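Home | Products | News | Press | Contact

Zarley Adds Round Side Table and Open Shelving to Parnholm Living Room Range

Last updated: Sun 29 October

PARNHOLM – Zarley, a supplier of small furniture for apartments and rented homes, has added two items to its Parnholm living room range: the Antal round side table and the Falton open shelving unit. Both are available to order through furniture retailers and through the company's own showroom. The Parnholm range now comprises 13 items.

The additions are intended for rooms in which one seating area also has to store everyday articles such as remote controls, books, drinks and spare covers. Zarley reviewed the living room layouts submitted by customers in June and received 92 usable floor plans. In most of them, the distance between the main seat and the nearest storage was too large for a seated person to reach. The new items are specified to be placed next to each other, with the table in front and the shelving to its right or left.

Antal side table

The Antal has a round beige top and a tan woven rim. The rim reduces the chance of small objects sliding from the surface when the table is moved. The table is light enough for one person to lift and is supplied assembled. Recommended contents for the top are limited to articles in daily use, such as a remote control and one or two small items. A framed print or card may be leaned beside it where wall mounting is not permitted.

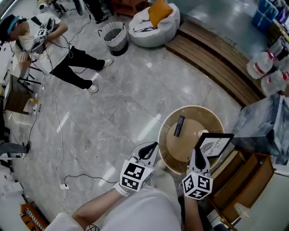 The woven parts should be cleaned with a dry brush or the soft nozzle of a vacuum cleaner. Standing water should be removed from the top with a cloth. Solvents and abrasive pads are not suitable for any part of the table and will void the warranty. On polished stone floors, Zarley advises fitting the felt pads supplied in the carton before the table is put into use, and replacing them when the felt has worn flat.

The Antal is covered by a two-year warranty against defects in weaving and assembly. The warranty does not extend to color change caused by direct sunlight or to damage from heating equipment.

Placement of framed prints

Zarley has also revised its guidance on loose decorative items. Lightweight black-framed pieces with a white panel, including lettered prints and leaf illustrations, may be stood on the floor or against furniture during room setup. They should be moved to a stable surface once the layout is final. Frames standing at floor level are to be kept clear of cables and walking routes.

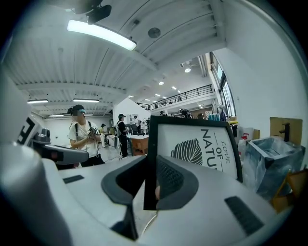
Falton open shelving unit

The Falton is a wooden unit with brown open compartments. Heavy articles, including filled bottles, belong in the lower section. Bedding and covers may be stored in a clear bin, provided that the bin does not project past the front of the unit.

The unit is delivered flat and assembled with the hex key provided. Zarley states an assembly time of 9 minutes per compartment row for two people. The wall bracket must be fitted in all cases, including in households without children. Screws for masonry walls are not included.

Availability

Orders for both items are open. Retailers holding existing Parnholm stock can request updated shelf labels and care sheets from the Zarley trade desk.

Press | Downloads | Care Sheets | Retailers | Back to top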